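Looking round the edges: an afternoon with Montserrat Xolalpa

I got the wrong bus to Urnow, so by the time I found the building I was twenty minutes behind and rather pink in the face, and Montserrat Xolalpa had already made the tea. She'd made it the way you make it for someone you assume is coming any second, so it was stewed. We drank it anyway.

I'd wanted to talk to her ever since I read the Altlow write-up, which a reader in Solladley sent me with the subject line "is this as daft as it sounds". I didn't think it was daft, but I did have to read it three times. Altlow is a method for teaching a robot arm to carry on working when the camera on its wrist can't see very much. And the answer her group came up with is to stop caring so much about the middle of the picture.

"People hear that and they think I've gone mad," she says. "The middle is where the thing is! You want to pick up the thing, so look at the thing. And yes, from half a metre away, look at the thing, please. But go nearer. Go right up to it. Now what have you got? You've got a wall of one colour."

She holds her mug up to her own nose to show me, and goes slightly cross-eyed.

I asked her to start from the beginning, because I suspected some of you would want me to. A lot of robot arms have a small camera mounted near the gripper so that it travels with the hand. It's brilliant for getting close to things. You teach the arm by guiding it through a job over and over, recording what the camera sees and how the arm was moved, and then you train a program (she calls it the policy, and so shall I) to produce the right movement from the picture. Plenty of people do this. It works nicely for mugs and blocks and other things that are small enough to stay whole in the camera's view.

"And then you try it with something tall," I said.

"And then you try it with something tall," she agreed, rather gloomily.

Tall things, long things, plain things. A pipe or a post, a rolled-up rug. Once you're near enough to do anything useful, there's no top and no bottom in view, only a smooth stripe, and a smooth stripe looks just the same whether you're at the right height or a hand's width too low. Sliding up it and sliding down it look the same too. The policy has been told all through its training that the big object in the middle is what matters, and now the big object in the middle is telling it nothing.

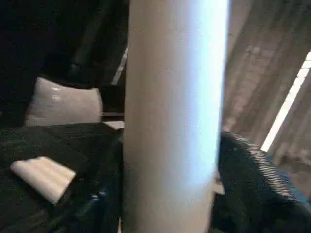 "So what would you do?" she asked me. I'm never ready when people do that. I said I supposed I'd look past it. At the curtains or something.

She was delighted. "Yes! The curtains! You'd look at the curtains. You wouldn't even notice you were doing it. When you walk past a lamp post you know you're moving because of the shops behind it, and the lamp post only tells you where not to put your face."

That is pretty much the method, in her telling. During training they take each recorded picture and work out which parts have enough going on in them to be useful. A cushion, the fold in a cloth, a bright line of window light, the edge of a board – anything that will shift in a recognisable way when the hand shifts. A big blank region gets its influence turned down. It isn't blacked out altogether (they tried, I'll come to that). The policy still knows there's something large there and where its two sides are. But for the question "how am I moving, and how far have I got", it's pushed towards the scraps of room left over round the outside.

"Scraps is a good word," she said. "I'm going to steal it. In the paper we had to say peripheral context and I hated it."

The blacking out was Apolline Jacquet's idea, and Montserrat wants it on record that it was a perfectly good idea which failed. Apolline joined us at this point with a packet of biscuits and didn't seem bothered by having her failure discussed in front of a stranger.

"I thought, if the middle is useless, remove it," Apolline told me. "Very clean. I wrote it in an afternoon. The arm became extremely good at knowing where it was in the room, and it walked straight into the object every single time."

"Not every time."

"Every time I was watching."

What they have now sits between the two, and most of the work, to hear them tell it, went into how far to turn the middle down and when. From a distance you want it at full strength. As the object swells up and fills the view, it fades. Then there's the gripper itself, which is often poking into the picture from one side or another, and which never moves relative to the camera except when it opens or closes. A policy left to its own devices can get very fond of the gripper. It's always there, it's always in focus, and it says nothing whatever about the room. They fade that down as well, though they leave the fingertips alone, because the gap between a fingertip and the object is worth knowing about.

I asked how they'd gathered the recordings, and got a proper sigh from both of them.

The first lot were made in the lab, on a bench, against a grey screen. You'll have spotted the trouble before they did, I expect. If your whole idea depends on using the background, a nice tidy grey background is the worst thing you could possibly give it. "We had beautiful data with nothing in it," Montserrat said. "I had been so proud of that screen."

So they moved to ordinary rooms. Sofas, desks, boxes that had been put down and left. Rooms with a window, so the light would be awkward. She gets quite heated about windows. In her view too much robot training is done under flat, even lighting, and then everybody is surprised when a bit of sun comes in sideways and half the picture goes white. They ended up with 1,562 recordings they were happy to use, and she said the ones they weren't happy with are in a folder whose name I've promised not to print. 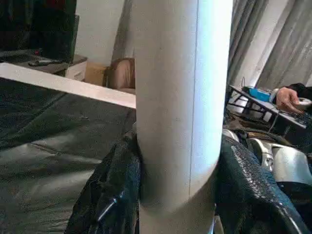
From the wrist camera: a white tube close up, with the desk and curtains behind.

Does mess help, then? I asked this hopefully, as someone who works from a kitchen table.

"Up to a point," Montserrat said. Things at different distances help the most. If there's a chair back fairly close and a wall a long way off, the near one slides across the picture faster than the far one, and the policy can pick up a sense of how the hand is travelling from the difference. A room where everything is pushed flat against the wall is less use, however much of it there is. Shiny things are a nuisance. Crinkly black material is the worst of the lot, Apolline says, because it's covered in bright little highlights that look like marvellous landmarks, and then you move an inch and they've all gone somewhere else.

"It's like navigating by the glints on the sea," she said, and took the last chocolate one.

They haven't solved that. I pressed them on it a bit, and Montserrat was quite frank that the present version gets fooled by glossy surfaces and that she doesn't have a fix she believes in. One possibility is to compare a few pictures in a row and throw out anything that doesn't move sensibly. It slows things down, though, and the arm is not quick to begin with.

On to the numbers, then, for those of you who've been skimming for them. The test was to bring the gripper up alongside a tall plain object, stop at a chosen height, and close on it without a knock. They ran it 800 times with the usual kind of policy and 800 times with Altlow, in rooms that hadn't been used for training. The usual kind managed it 46 per cent of the time. Altlow got to 72.

I said that sounded like a big jump. Montserrat made a face.

"It's a good jump. I'm pleased with it. But turn it round and it's still getting it wrong more than one time in four, and if a person in your house did that you'd ask them to please sit down." She also pointed out that with small objects, the ones which stay whole in the picture, the two did much the same. She was a bit worried when she first saw that, and then relieved, as she'd been half expecting to have made the easy jobs harder.

What she'd really like is for someone else to have a go. A group at Verbeke has asked for the recordings and she's sending them over this month, once Apolline has finished checking the labels. ("Which I would be doing now," said Apolline, "if I were not eating biscuits.") The Verbeke people use a different arm with the camera set further back from the fingers, so they'll see a bit more of the room to start with. Montserrat thinks the method will make less of a difference for them. Apolline thinks it'll make more. There's a lunch riding on it.

I had one last question, and it was the one from my reader in Solladley, who wanted to know why they don't just put a second camera somewhere sensible, up on a stand, looking at the whole thing from across the room.

"You can," said Montserrat. "Lots of people do, and if you've got a fixed bench then do it, it's lovely. But I want the arm to be able to go into a room it hasn't been in before and get on with it. As soon as you have the second camera you have to put it somewhere, and tell the robot where you put it, and then someone hangs a coat on it."

Has someone hung a coat on one?

She looked at Apolline. Apolline looked at the biscuit packet, and said it had been raining.

The write-up is free to read, and Montserrat says the code will go up as soon as she's taken the rude comments out of it. I'll add a note at the foot of this page when it does. If you're heading to Urnow yourself, get the bus from the far side of the station.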